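Hirnevport lunchtime choir marks its second birthday with a free concert

20/10/2019

The Hirnevport Lunchtime Choir, which brings together office workers, shop staff and anyone else with a free hour in the middle of the day, is delighted to invite the whole town to its birthday concert at Dilescombe Hall next month.

The choir was started by Annick Cloutier, a piano teacher who had grown rather tired of eating her sandwiches alone and put up a card in the window of the Melnyk bakery asking if anybody fancied a sing. She had hoped for enough people to manage a simple round, and was very touched when 15 turned up to the first rehearsal, several of them still in their work lanyards.

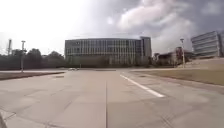
Singers have come and gone since then, as people change jobs or move away, but the welcome has stayed the same. There are no auditions, you needn't read music, and if you have to slip out early for a meeting you will be waved off cheerfully in the middle of a verse.

"I still get a lump in my throat when the altos come in," said Annick. "Some of them told me they hadn't sung since school, and now they're the ones asking for harder pieces - and complaining when I don't bring any!"

The programme has 14 songs, from old sea shanties and folk tunes to a new piece called Serau, written by Annick over the summer and first tried out at the choir's picnic in June. The hall seats 700, so do please bring your neighbours, your colleagues and your gran.

Entry is free, and there will be tea and Melnyk's excellent cherry buns in the foyer afterwards.

Recent news
Dilescombe Hall reopens its balcony
Beginners' ukulele group looking for a new room
Hirnevport library extends its evening hours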